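4.2 Homemade gifts and the time of the giver

Most participants in our study made a clear difference between a gift that was bought and a gift that was made by hand. Of the 625 gifts recorded in the diaries, 190 were homemade, and almost all of these were given to a close friend or a member of the family. Food was the most usual kind, followed by knitted things and small objects for the kitchen. Azar and Salameh found a similar order in their earlier work in Rirach, although they did not ask about the relation between giver and receiver.

When we asked why they had made the gift themselves, the participants seldom spoke of money. They spoke of evenings. One woman from Kaneck needed 14 evenings to finish a blanket for a friend who had moved away, and she told this number to us before she told us the colour. We understand this as a sign that the time spent is part of the gift — and that the giver would like it to be known. Plain household forms, such as the bowl in Figure 3, were often chosen by givers who did not feel sure of the other person's taste.

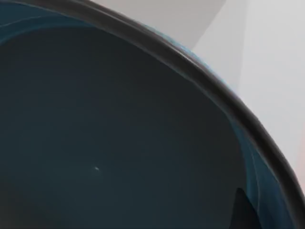
Figure 3. Rendered view of a bowl with a dark rounded rim, seen from above.

4.3 Gifts sent by post

Gifts that could not be handed over in person were treated in another way. The giver usually added a letter, and in three households the letter was written before the gift was chosen. Receivers kept these letters longer than the wrapping, and in some cases longer than the gift. In Oron it was also common to telephone on the morning when the parcel was expected, so that the opening could be shared. We return to this habit in Section 5, where we compare it with birthday visits.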